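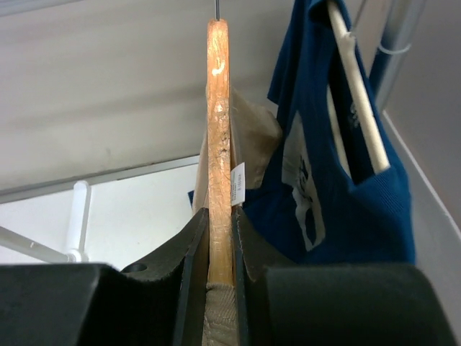 Hanne Riis wrote in after the last page to ask if a robot that hangs up jumpers is any use to somebody who can't keep her own wardrobe straight. Fair question. Notes below from the Hallilora open day, 06/06/2018, typed up fast.

Mostly I went for the robots, came back with hanging tips. Demo was garments on and off hangers, one at a time, very slow. Up to 6 minutes for a single top, and the queue at the ropes didn't mind a bit.

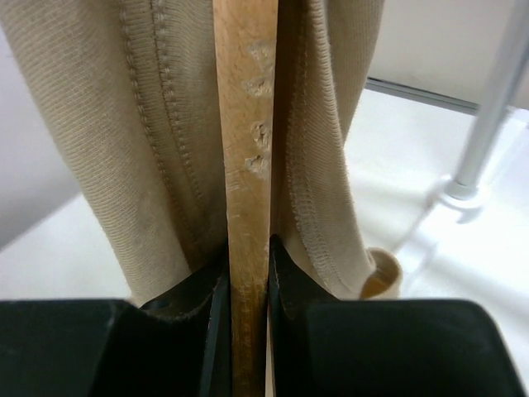
The demonstrator kept saying check the wood first. Run a thumb down it. Any rough bit will pull a knit, so sand it lightly, wipe, leave overnight. I've done all of mine since and binned two.

Tips I scribbled down

1. Hem first, neck last. Never drag a hanger in through the collar, it stretches.

2. Pinch a small fold and lift from that. Grabing a whole handful creases it. The robot only ever takes a pinch and I now do the same with the ironing.
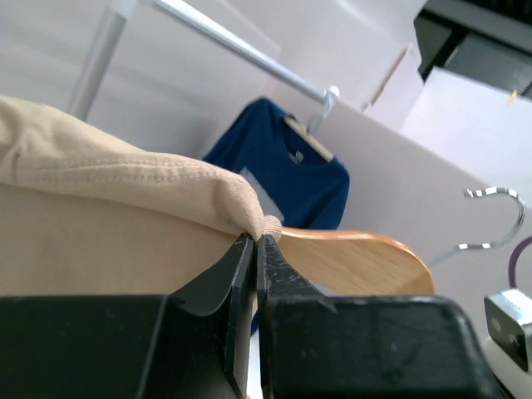
3. Heavy knits: fold, dont hang. Shoulders go pointy otherwise.

4. Space on the rail. A hand's width if you have it.

Next open day is in July, they expect 1000 through the door. Go early, parking is dreadful.

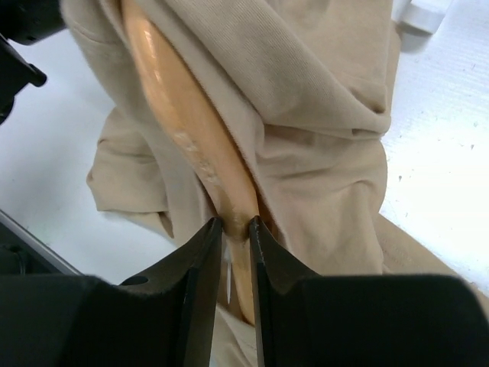
Garment work at the Hallilora table, beige knit.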